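Home | Courses | Department of Apparel Studies | Handouts | Contact

Fashion Cycles and the Retail Buyer
Handout 7: Reading Proportion, Line and Closure
Instructor: Brock Morin
Issued 21 Jun 2018

Scope of this handout

The previous handout dealt with color forecasting. The present one turns to construction: how the shape of a garment is described, how that description enters the buyer's notes, and how changes in proportion are recorded from one season to the next. Students should have the Kinsella coat file at hand while reading. The exercises at the end are due before the second fitting session.

A buyer seldom has the luxury of drawing. Most decisions are made standing at a rail, with one hand on the garment and a notebook in the other. The notes taken there must be understood weeks later by a colleague who never saw the sample, and for that reason the department asks all students to adopt a common vocabulary.

1. Proportion

Proportion is the relation of one part of a garment to another. In tailored coats the relations of most interest are shoulder to hem, lapel to chest, and pocket to waist. A longer coat with an unchanged lapel will look narrower in the body, even when the pattern pieces for the chest have not been altered. Buyers who record only the length will miss this.

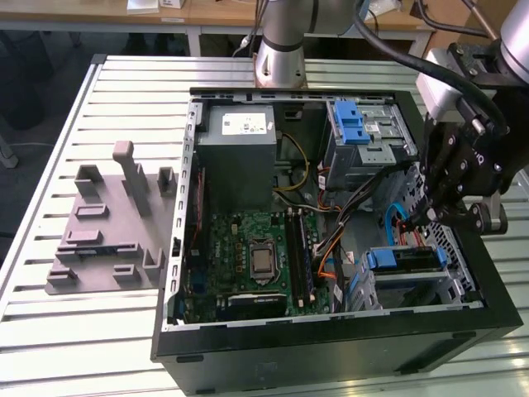
Surface and structure should be noted separately. A reviewer who writes "heavy" may mean the cloth, the canvas beneath it, or the lining, and the three call for different remedies. The inside of a garment deserves as much attention as the outside, and samples should be turned out fully before any note is made, much as a computer laid on its side with the side panel off shows where the power supply sits in relation to the motherboard. Seam allowances, facings and interlining are then entered in the left column of the sheet, and visible features in the right. Where the maker has fused an interlining, the word "fused" is to be written in full.

2. Line

Line refers to the outline of the garment and to the seams that direct the eye within it. The Herex sample group contains 35 jackets, and students will find that nearly all rely on a vertical seam from the armhole to the hem. The seam does the work of a dart and also lengthens the figure. Compare these with the boxier jackets supplied by Gunen, in which the side seam is straight and the shoulder is dropped.

When describing line, begin at the shoulder and work downward. Avoid the words "flattering" and "slimming," which tell the maker nothing. Acceptable terms are straight, fitted, flared, dropped and raised, with a measurement where one is available.

3. Closure

Closures change more often than silhouettes and cost less to change, so they are a useful early sign of where a label is heading. A house that moves from buttons to concealed snaps in its spring coats may well carry the change into its knitwear by December.
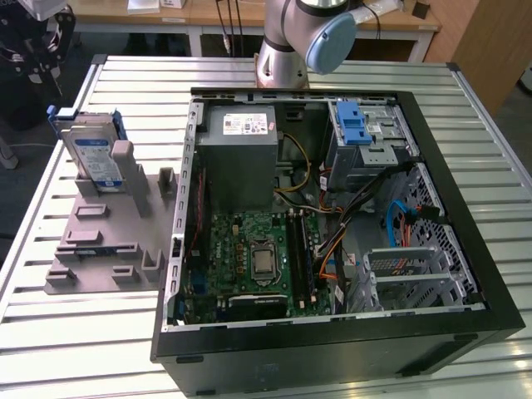 Fig. 2. Open computer tower on a metal workbench, with a robot arm behind it.

Record the type of closure, its spacing and its finish. Horn, metal and covered buttons are to be distinguished. If the finish cannot be identified by eye, write "unknown" and leave the matter to the fitting session. Guesses entered as facts have caused real trouble in past years — one order of 50 coats was returned on account of a single wrong word on the sheet.

4. The season sheet

Each student will complete one season sheet for the Trultton collection. The sheet has four parts: proportion, line, closure and general remarks. The first three follow the vocabulary given above. General remarks should be kept to two or three sentences and should address the customer for whom the garment is intended.

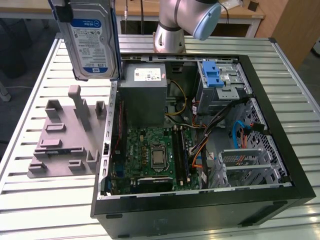 Remarks on price belong here as well, provided they are tied to something in the make of the garment. A high price may be justified by a hand-set sleeve or a full lining, and the remark should say which. Fabric content is copied from the sewn-in label, never from the swing ticket, and any difference between the two is reported to the instructor.

Exercises

a. Select two coats from the Kinsella file and describe the proportion of each in no more than 81 words.
b. Choose one Herex jacket and one Gunen jacket. Describe the line of each, beginning at the shoulder.
c. Complete the season sheet for one garment in the Trultton collection. Attach a swatch if one has been issued to you.

Sheets are to be submitted on paper. Late work is accepted only by arrangement with the instructor — requests should be made in writing before the session concerned.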